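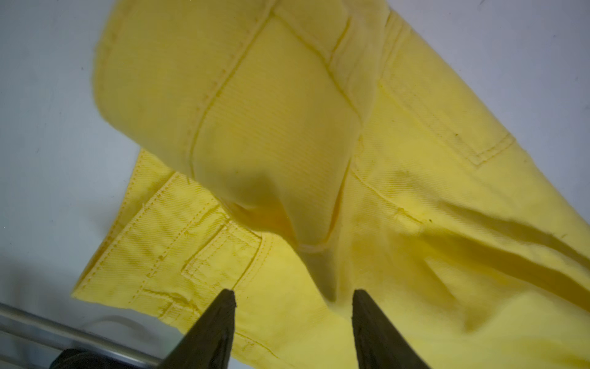 4. 면바지와 데님 바지 개기

이 장에서는 세탁과 건조를 마친 긴바지를 Brisby 접이판으로 개어 Verkau 서랍에 넣는 순서를 설명합니다. 상의는 3장, 양말과 속옷은 5장을 보십시오. 능직 원단 바지는 얇은 바지보다 주름이 깊게 남으므로 4.2의 펴기 작업을 건너뛰지 마십시오.

4.1 준비

필요한 것
- 접이판(폭 242 mm 중앙판을 끼운 상태)
- 평평하고 깨끗한 탁자
- 마른 면 수건 한 장
- 실밥용 작은 가위
- 서랍 칸막이(Humside 규격 138 mm)

1) 탁자 위를 마른 수건으로 닦습니다. 노랑, 베이지, 흰색처럼 밝은 색 바지는 먼지와 볼펜 자국이 쉽게 옮겨 묻습니다.
2) 주머니를 모두 뒤집어 속을 확인합니다. 영수증이나 휴지 조각이 나오면 솔로 털어 낸 뒤 주머니를 다시 제자리로 넣습니다.
3) 허리단과 밑위 안쪽을 손등으로 만져 봅니다. 원단이 겹친 곳은 다른 부분보다 늦게 마릅니다. 눅눅하면 개지 말고 허리 쪽을 위로 하여 더 널어 둡니다.
4) 단추를 채우고 지퍼를 끝까지 올립니다.

주의: 지퍼가 열린 채로 접으면 지퍼 이가 앞판 원단을 긁습니다. 장식 금속이 달린 바지는 금속 위에 면 수건을 덮고 작업하십시오.

4.2 구겨진 바지 펴기

건조기나 바구니에서 꺼낸 바지는 대개 한쪽 다리가 몸판 위로 넘어가 있습니다. 이 상태에서 바짓단을 잡아당기면 안쪽 주름이 더 꼬입니다. 허리단부터 찾으십시오.

1) 허리단을 찾습니다. 원단이 두 겹이고 가장자리를 따라 상침이 나란히 들어간 띠 모양이며, 벨트 고리가 달려 있습니다. 바짓단에도 상침이 있으니 벨트 고리로 구별하면 됩니다.
2) 허리단의 양 끝을 두 손으로 잡고 탁자에서 들어 올립니다. 벨트 고리를 잡고 들지 마십시오. 고리를 고정한 박음질이 뜯어질 수 있습니다.
3) 위아래로 두세 번 가볍게 텁니다. 접혀 있던 다리가 아래로 풀립니다.
4) 앞면을 위로 하여 탁자에 내려놓습니다. 허리단이 탁자 왼쪽에 오게 합니다.
5) 안쪽 솔기와 바깥쪽 솔기를 차례로 폅니다. 솔기의 한쪽 끝을 누르고 다른 손으로 바짓단 쪽까지 쓸어내립니다. 세게 당기지 않습니다.
6) 주머니 부분은 손바닥으로 눌러 폅니다. 주머니 모서리는 상침이 두 줄로 겹쳐 두꺼우므로 안감이 말려 있지 않은지 손끝으로 확인합니다.
7) 사선으로 남은 주름은 주름과 직각 방향으로 쓸어 냅니다. 그래도 남으면 4.5를 보십시오.

참고: 허리단이나 바짓단 가장자리에 보풀처럼 일어난 실이 있으면 당기지 말고 가위로 짧게 자릅니다. 일부러 올을 풀어 둔 디자인이면 그대로 두십시오.

4.3 접이판으로 개기

1) 한쪽 다리를 다른 쪽 다리 위로 넘겨 세로로 반을 접습니다. 뒷주머니가 바깥으로 나오게 접으면 서랍에서 옷을 구분하기 쉽습니다.
2) 삼각형으로 튀어나온 밑위 부분을 안쪽으로 접어 넣습니다. 옆선이 일직선이 되어야 합니다.
3) 접이판을 펼쳐 바지 아래에 밀어 넣습니다. 허리단 끝을 판의 기준선에 맞춥니다.
4) 판 밖으로 나온 바짓단 쪽을 허리단 쪽으로 접어 올립니다. 바짓단은 허리단보다 손가락 두 개 폭만큼 아래에서 멈춥니다. 같은 높이까지 올리면 두꺼운 부분이 겹쳐 옷이 기울어집니다.
5) 아래판을 들어 올려 한 번 더 접고, 판을 원래 위치로 내립니다.
6) 접힌 면을 손바닥으로 누른 다음 접이판을 빼냅니다.

주의: 접이판의 경첩 사이에 손가락이나 벨트 고리가 끼지 않게 하십시오. 중앙판을 들어 올린 채 옷을 당기면 경첩이 빠질 수 있습니다.

접이판 없이 갤 때는 1)과 2)를 똑같이 한 뒤 길이를 삼등분하여 접습니다. 어린이용 바지는 반으로 두 번 접는 것으로 충분합니다.

4.4 서랍에 넣기

1) 칸막이를 138 mm 간격 홈에 꽂습니다. 두꺼운 겨울 바지가 많으면 한 홈 건너 꽂아 칸을 넓게 씁니다.
2) 갠 바지는 접힌 둥근 면이 위로 오도록 세워 넣습니다.
3) 밝은 색과 짙은 색은 칸을 나눕니다. 새로 산 청바지는 여러 번 세탁하기 전까지 노란색이나 흰색 바지와 맞닿지 않게 하십시오.
4) 손을 넣었을 때 옷 사이가 쉽게 벌어질 정도로만 채웁니다. 서랍 한 단의 최대 하중은 19 kg입니다.

주의: 옷이 서랍 앞판보다 높이 올라온 상태로 닫지 마십시오. 위쪽 레일에 원단이 걸려 올이 나갑니다.

계절이 지난 바지는 맨 아래 단으로 옮깁니다. 12월에 겨울 옷으로 바꿔 넣는 경우, 여름용 밝은 바지는 한 번 더 세탁하여 완전히 말린 뒤 보관하십시오. 눈에 띄지 않던 땀 얼룩이 보관 중에 누렇게 변할 수 있습니다.

4.5 잘 되지 않을 때

증상: 갠 바지가 세워지지 않고 쓰러집니다.
조치: 밑위의 삼각형 부분이 접혀 들어갔는지 확인하고, 바짓단과 허리단의 높이 차이를 다시 맞춥니다. 칸이 비어 있으면 칸막이를 당겨 꽂습니다.

증상: 펴도 깊은 주름이 남습니다.
조치: 주름진 곳에 분무기로 물을 조금 뿌리고 손으로 편 다음 마를 때까지 널어 둡니다. 다림질할 때는 옷 안쪽 라벨의 온도 표시를 따르고, 색이 있는 데님은 뒤집어서 다립니다.

증상: 솔기가 옆으로 돌아가 다리 두 짝의 선이 맞지 않습니다.
조치: 능직 원단은 세탁 후 다리가 한쪽으로 조금 틀어지는 일이 있습니다. 솔기를 억지로 맞추지 말고 바짓단의 폭을 기준으로 접으십시오.

증상: 접은 자리에 색이 바랜 선이 생겼습니다.
조치: 다음에 갤 때 접는 위치를 옮깁니다. 오래 넣어 두는 옷은 접힌 안쪽에 면 수건을 말아 끼워 둡니다.

4.6 교체 부품

접이판 경첩과 칸막이는 따로 주문할 수 있습니다. 주문할 때 접이판 뒷면의 제품 번호와 필요한 수량을 적어 Minami 고객 창구로 보내 주십시오. 중앙판은 경첩과 함께 교체해야 합니다.

작성: Mayu Takagi
검토: Gerardo Zanetti
개정일: 2020년 11월 7일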